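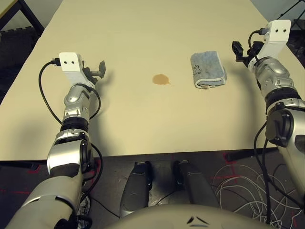

Tumholm Community Tearoom: progress report to the Sabbagh Fund
Prepared by Gifty Odoi, 07/03/2020

Furniture. The new tables are in and people like them. Hatsue Onishi chose cream-white tops, having been assured that a pale surface would encourage tidy drinking. Brown spills now show up from the door. Each table gets a folded microfiber towel, and we have asked regulars to use it straight away and not wait for Colm Ó Néill to sigh at them.

Towels. The grey-blue ones with the little cartoon animal are the most popular and so the most likely to go home in a handbag. We bought 101 towels in assorted colours. We would like to buy more.

Spending. £2281 to date, all within the furniture and cleaning lines. Receipts are with Leen Nasrallah, in a tin.

Still to do. Two chairs wobble. The rota has 11 names on it, and Qusai Semaan would like it noted that wiping down is on the rota too. Opening hours stay as they are until September.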